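Print this page | E-mail this page

# Leto Play Kitchen Set - Data Card

Maintained by Zineb Ashour and Đạt Nghiêm. Questions about labels go to Đạt, everything else to Zineb.

## What is in the set

Leto is a collection of 2,000 still pictures of children's play kitchens and the things kept in them: pots, lids, plates, utensils, play food, and the cabinets themselves. The pictures were collected over one spring, ending in April, and sorted into 36 object classes. Each picture has one row in `items.csv` and, if it has been checked by a second person, one row in `checked.csv`.

Fields in `items.csv`:

- `pic_id` - four digits, zero padded
- `room` - short room code, see `rooms.txt`
- `classes` - semicolon list, alphabetical
- `clear` - yes, partly, or no
- `note` - free text, often blank

## Blur and the "clear" field

We did not throw out blurred pictures. 462 of them carry `clear = no`. Both of the pictures in this section come from the same room.

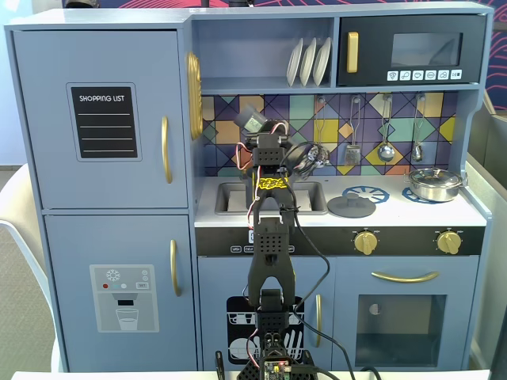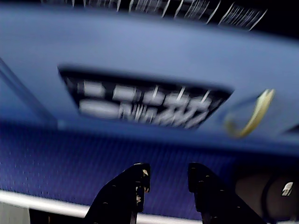 Lids have caused more label changes than any other class. The first version had one class, `pot`, which covered the pot, its lid, and both together. Lutfa Sarkar split it after the Wednesday review, and the rule now is that a lid gets its own label only when it is off the pot. In the play kitchen with the patterned backsplash, the dark gray lid lying flat to the right of the sink is labeled `lid`, and the small pot on the right-hand burner, with its domed lid, is labeled `pot_covered`. A pot with no lid is `pot_open`. Older rows still using plain `pot` are listed in `todo_pots.txt` - 54 at last check.

## Other labeling rules

Plates standing in a rack are `plate`, and the rack is `dish_rack`. Do not use `plate_stack` unless the plates lie flat on each other.

Printed things are not objects. A burner ring or a water dispenser that is only a decal goes in `note`, with the word "printed" first. Knobs you can turn are `knob`.

Ladles and spoons were mixed up in the first pass. Piroska Simon went back through all the hanging utensils and relabeled them. If you can't tell which it is, use `utensil_other`.

When `clear` is no, label only what you would be willing to defend to someone else. An empty `classes` field is allowed.

## Known problems

- Blue and gray cabinets are overrepresented. Wood-finish kitchens are mostly in rooms P2 and P5.
- Play food is thin outside of fruit.
- Room P4 was entered twice under different codes. Use `P4`, ignore `P04`.

## Changes

- 1.2: pot classes split, utensils relabeled
- 1.1: `clear` changed from yes/no to three values
- 1.0: first release

## Use

Free for teaching and research. Please name the set and the version number. Corrections are welcome as a plain list of `pic_id` and the new label.

Contact: Zineb Ashour, Leto set | © Leto | Back to top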